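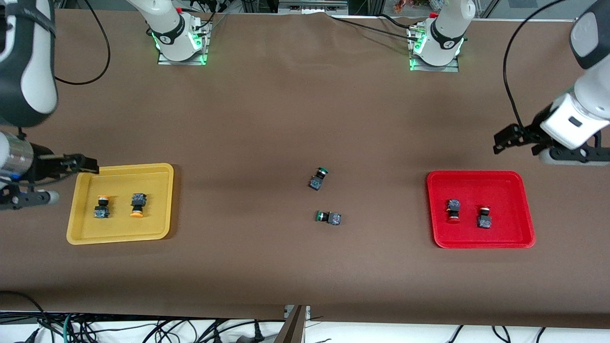 Yellow tray, red tray, and two of the green buttons in the middle.

January 1, 2022

I said in the last post that I would write up the push buttons once I'd worked out a way of sorting them, so this is that post. If you came for the lathe, it will be back in February when the belt arrives.

The buttons came in the Solberg lot, along with the contactors and a box of terminal strip that I have already given away. They are ordinary panel-mount industrial push buttons, the kind with a coloured cap on the front and a contact block behind. Most of mine take a 22 mm hole. Some had been pulled out of old panels with the wires cut short, some looked as if they had never been fitted, and they had all been tipped into the same crate. I put off dealing with them for most of the spring.

My first attempt was to sort by colour. It looked tidy and was no use at all. When I need a button I need to know what the contacts do, and a green cap doesn't tell me that. Green is usually a start button and usually has a normally open contact, but people swap blocks around and leave the cap alone. I had one go into a pump box last year on the strength of its colour and spent an hour finding out why the pump ran until you pressed start.

So now everything gets checked with the meter before it goes anywhere, and I use two shallow trays to do it. Yellow is for buttons that haven't been tested. Red is for buttons that have. I know red ought to mean something is wrong, and Gunvor Fagerlund has pointed this out to me, but the red tray was already on the right and I work left to right. I did try swapping them and kept putting things in the wrong one.

The trays are Felluvberg ones from the catering supply place on the way to the tip. They have rounded corners, so you can slide a small part up the side with one finger instead of scrabbling for it, and the rim is high enough that a button won't roll out when the tray gets bumped. A deeper box would hold more, but then you're digging, and the contact blocks catch on each other. I only ever put a few in at a time.

The routine goes like this. Take one out of the yellow tray, blow the dust out, and look at the terminals for cracks or burning. Meter across each pair with the button up, then with the button down. Press it a few times quickly and check the reading comes back the same. If it is sound, write NO or NC on a bit of masking tape, wrap it round the body and put it in the red tray. If it isn't, the cap and the nut come off for spares and the rest goes in the bin.

The middle of the table is for ones I can't decide about. These are mostly buttons that read fine but feel gritty, or that come up slowly when you let go. A drop of contact cleaner sometimes sorts them out. I give each one a single go and then decide, otherwise they sit there for a week.

Once the red tray has a decent number in it I move the lot into the Ikwood drawers, which are labelled by contact type first and colour second. Emergency stops have a drawer to themselves and I won't reuse one on anything that matters, however well it tests. New ones aren't dear enough to be worth the risk.

A few other things I learned along the way:

Keep the locking nuts on the buttons. I took them all off at the start and put them in a jar, and it turned out there were two thread pitches in there.

Masking tape is better than the label maker. The labels are neater but they curl on a round body and then come off in the drawer.

Check the lamp voltage on illuminated ones before you put them away. I had several at 24 V mixed in with mains ones, and the only marking was on the inside.

Don't use the Zutard cleaner on the caps. It's good on metal but it left a cloudy patch on the first one I tried and I couldn't polish it out.

I still have the rotary selectors to do, and there's a bag of pilot lights I haven't opened. The selectors will need a different method because some have three positions and a couple are spring return on one side only. Gunvor wants four matching black buttons for her kiln shed, so if anyone nearby has a set with the same bezel, let me know in the comments.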